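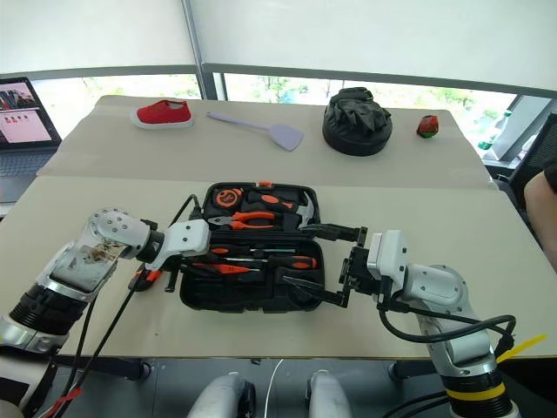
Hand Tool and Tool Storage Check

Fairclough Community Workshop, ground floor
Checked by: Meenakshi Kashyap
Date: March 19, 2022
Form 3666

Marks used: OK / FIX / OUT (taken out of use)

1. Toolboxes and trays

Lids open fully and stay open: OK
Each tool has its own spot: OK
Heavy boxes kept below shoulder height: FIX
Comment: I love how well the open black toolbox works with orange-and-black tools. The color jumps out at you, even from across a bench! Please keep buying bright handles. The two big socket sets are still on the top shelf by the window and need to come down to the middle one.

2. Screwdrivers

Tips square and not rounded: FIX
Handles tight, no cracks: OK
Comment: Three of the flat ones have been used as paint can openers again, and I can tell which three. I reground two on Friday and they came up beautifully. The third is in the scrap tin. There is a proper can opener on a string next to the paint shelf, and it's a great little thing, so do use it.

3. Hammers and mallets

Heads tight on handles: OUT (one)
Faces free of chips: OK
Comment: The 13 oz claw hammer has a loose head. Tagged and moved to the repair drawer. All the rest are in lovely shape, and whoever oiled the hickory handles in February did a wonderful job.

4. Pliers, cutters and snips

Pivots move freely: OK
Grips in place, not slipping: FIX
Blades clean: OK
Comment: Grip sliding off the long-nose pliers. New sleeves are on order from Pendura.

5. Knives and saws

Blades retract and lock: OK
Used blades in the sharps tin: FIX
Saw guards on when stored: OK
Comment: The sharps tin is full to the slot. Gido has said he'll swap it before the Tuesday class. Box of 92 fresh blades in the cupboard, so no reason to struggle on with a dull one!

6. Bench tops

Clear of tools not in use: FIX
Surface sound, no splinters: OK
Lighting good: OK
Comment: Tools go back in the box between jobs, including the small ones. The new lamps over benches 2 and 4 are fantastic. I could read the 400 on the back of the sandpaper without my glasses.

7. Cords and floor

Cords off the walkway: OK
Plugs and insulation undamaged: OK
Floor swept: OK

To do before next check

Move socket sets down (Meenakshi)
Rehang hammer or replace it (repair group)
Fit plier sleeves when the Pendura order arrives
Empty sharps tin (Gido)
Ask Jandutine for a price on a second toolbox in the same style

Result: passed, with the items above open.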